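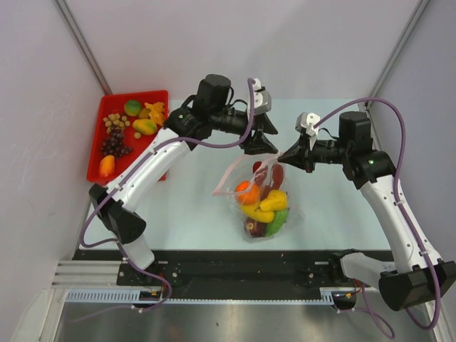

Imitation fruit and vegetables in a clear plastic bag, with more in the red tray.

Graciela Jara keeps her teaching room at the back of the Dinwood community house, past the coat hooks and the piano that needs tuning, and if you visit her in December, as I did, she will give you tea before she lets you ask anything at all. The tea came in a glass. The cookies came on a plate shaped like a leaf. And then, once I had been properly settled in the good chair, she reached behind her and put a pear in my hand.

It weighed next to nothing. "Everybody squeezes it," she said, delighted, as I squeezed it. "Grown men squeeze it. They know what it is and they squeeze it anyway."

The pear belongs to what Graciela calls the shop, a collection of pretend groceries she has been building up for 17 years, first for her own language classes and later for the Grallside play library, which lends sets of it to nursery schools, day centers and families across the valley. I had come to talk about the library, and we did get to it eventually, but I soon found that what she really loves to talk about is packing. How you get produce out of a tray and into a bag, and what people learn while they're doing it.

"You would think it is the easy part," she told me. "You hold the bag, you put in the carrot. But a clear bag, a thin one, it doesn't want to stand up for you! It lies down like a tired dog. One hand has to keep the top open while the other hand does the shopping. For a child of four that is a big piece of work, and for my older ladies after an illness it can be a big piece of work too, and they're so proud when the bag is full."

She started with real food, she explained, back when she was teaching English in the evenings to people who had just moved to town. She would stop at the market on the way in and spend her own money on whatever looked nice. "The tomatoes were a disaster," she said. "They went from hand to hand all evening, onion, tomato, lemon, please may I have the tomato, and by half past eight nobody would have eaten that tomato. I took them home and made soup. My husband said, Graciela, we can't have this soup again."

So she bought a few imitation ones, and then a few more, and people began bringing her things they'd found at yard sales. There are now more than 400 pieces in the cupboards, and she has opinions about nearly all of them. She doesn't care for anything too shiny. She likes a vegetable that looks a bit lumpy, as if it came out of somebody's garden (her favorite is an ugly potato, which I was allowed to hold but which does not go out on loan).

Her friend Elias Obeidat looks after the lending side, and he wandered in during my second glass of tea with a checklist in his hand and stayed for most of an hour. The library has 33 sets out at the moment, he told me, and a set goes home for a month at a time.

"I wanted boxes," Elias said. "Nice stacking boxes with lids. We argued about it all one summer."

"He wanted boxes," Graciela agreed.

What she wanted was an open tray and a see-through bag, and she got her way. The tray is the market stall, where everything can be spread out and chosen from. The bag is for carrying it home, and it's clear so that a child can look in and find the corn without tipping the whole lot onto the floor. It also means, Elias admitted, that he can check a returned set without unpacking it, at least most of the time. The small round things slide down to the bottom and hide.

I asked whether there's a right way to fill a bag, and the two of them looked at each other and laughed, so I gathered this was an old subject. Graciela's rule is heavy at the bottom, even though nothing in the shop is heavy. She has the children imagine it. Which one would squash the other? Where would you put the grapes? "They get very serious," she said. "A little girl told me last spring that the banana has to go on top because it is *shy*. Well, all right! I put mine on top too, now."

Elias just fills it. "It's plastic," he said, and helped himself to a cookie.

Everything is washed between loans, in warm water with a little dish soap, and spread out on towels overnight before it goes back in the cupboard. They've had a few losses over the years. One family sent back a real lime by mistake and kept the pretend one, and it was 2 weeks before anyone noticed the smell.

It was dark by the time I found my coat. Graciela walked me out past the piano, still talking, this time about a set she would like to put together with only the things that go into her mother's stew, if she could ever find a decent squash. I was at the bottom of the steps before I realized I still had the pear in my pocket, and I had to go back up and ring the bell.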